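Notas para a apresentação: A mesa do pequeno-almoço, do pano ao prato
Duração prevista: 30 minutos, com perguntas no fim

Abertura

Bom dia. Agradecer à Orsolya Szabó o convite e a sala. Dizer logo ao que venho: pôr uma mesa de pequeno-almoço para quem está de passagem. Falo de pensões pequenas, com poucas mesas e uma só pessoa na cozinha até às 9 da manhã. Os hotéis com bufete grande ficam de fora.

Passar os dois diapositivos seguintes sem pressa.
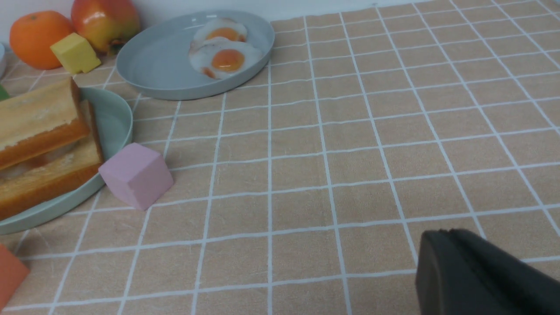
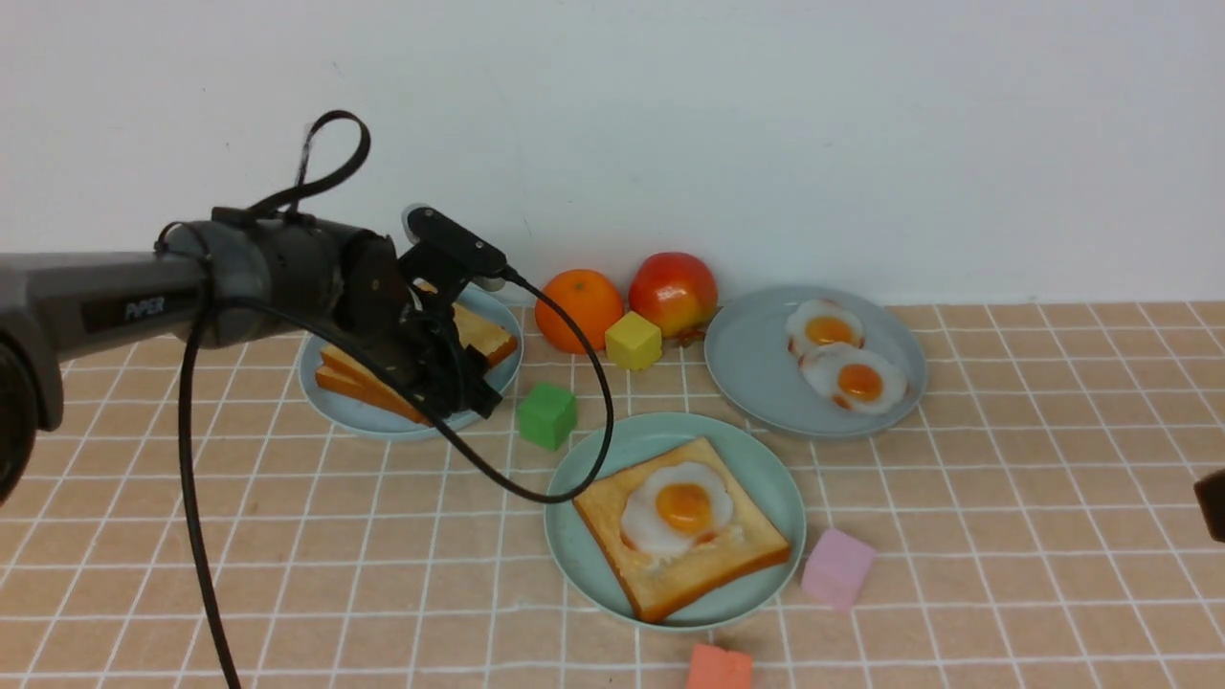
Pano quadriculado, pratos em tons claros, pão, fruta.

Primeiro ponto: o pano

Começo sempre pelo pano, porque é o que mais tempo fica à vista. Na Garnby usámos durante anos toalhas brancas lisas. Qualquer pingo de café obrigava a trocar a toalha inteira a meio do serviço. Quando passámos para tons de bege e areia, com um desenho simples, a troca passou a fazer-se no fim da manhã, salvo acidentes maiores.

O quadriculado tem outra utilidade. Quem põe a mesa alinha os pratos pelas linhas e não precisa de andar à volta a medir a olho. A Réka Takács ensina assim as pessoas novas: o prato principal a dois quadrados da borda, o copo no canto de cima, à direita. Quem quiser mais folga muda o número de quadrados, mas muda em todas as mesas.

Cuidados: lavar antes da primeira utilização, secar esticado, guardar enrolado num tubo. Dobrado em quatro fica com vincos e o copo abana.

Perguntar à sala quem usa toalha e quem usa individuais. Esperar pelas mãos. Se a maioria usar individuais, saltar o parágrafo seguinte.

Tamanho da toalha: a queda lateral deve ficar em 20 centímetros. Mais do que isso e as crianças puxam. Menos e vê-se o tampo de lado, o que em mesas velhas não convém.

Segundo ponto: os pratos

Prefiro azul claro ou cinzento azulado. O ovo vê-se bem, o pão vê-se bem, e as riscas dos talheres notam-se menos do que num prato escuro. Se o orçamento só der para uma cor, compre-se uma cor e guardem-se algumas peças a mais do mesmo lote. Na Mistitz repuseram os pratos partidos com outros quase iguais e a diferença de tom via-se da porta.

Rebordo levantado para tudo o que tenha gema. O prato totalmente raso serve para o pão e para a fruta cortada, mas com ovos a gema chega à borda e vai parar ao pano.

Um prato para cada coisa. O pão não partilha o prato com os ovos enquanto está na mesa comum. Quem se serve junta como entender. Lembrar também a questão das alergias: há hóspedes que não comem ovo e querem tirar pão sem perguntar nada a ninguém.

Terceiro ponto: o pão

Fatias abertas em leque, com a côdea virada para quem se senta. Assim tira-se uma fatia sem mexer nas outras. Em pilha direita as pessoas puxam a do meio e a pilha cai.

Cortar tarde. O Bence Gál cortava o pão todo na véspera e tapava-o com um pano húmido; de manhã a côdea estava mole. Agora corta metade às sete e a outra metade quando a primeira leva de hóspedes se levanta.

Torrado ou por torrar: pôr os dois, em pratos separados. O pão torrado arrefece depressa, por isso vai para a mesa em pouca quantidade e repõe-se.

Quarto ponto: os ovos

Dois ovos estrelados por pessoa é a dose que servimos. Fritam-se a pedido. Já experimentámos deixá-los feitos sob uma tampa e a clara fica com uma película de água por cima, desagradável à vista.

Lume médio, gordura suficiente para cobrir o fundo. Se o hóspede pedir a borda estaladiça, sobe-se o lume no último minuto. Sal só no fim.

Contar o caso da Cluron, se houver tempo: 53 hóspedes numa manhã de outubro e uma frigideira. O Tamás Simon passou a perguntar na véspera, à hora da chave, quem queria ovos. Resolveu a fila. Ainda hoje usam a mesma folha, presa com um íman ao frigorífico.

Quinto ponto: a fruta

Fruta inteira ao fundo da mesa, do lado da parede. Os pratos quentes chegam pela frente e a fruta não estorva. Tangerinas e maçãs aguentam bem a manhã toda. A banana marca-se com o calor e é melhor trazê-la em pequenas quantidades.

Se a fruta for decorativa, separar bem da que se come. A Marjan Babaei põe a verdadeira sempre dentro de uma taça e deixa a outra solta em cima da toalha. Convém avisar os hóspedes mais novos.

Fecho

Distribuir a folha com a ordem de montagem: pano, pratos, talheres, copos, fruta, pão. Ovos a pedido.

Dizer que a lista de fornecedores de toalhas da Ccori está com a Orsolya, à saída. Passar às perguntas.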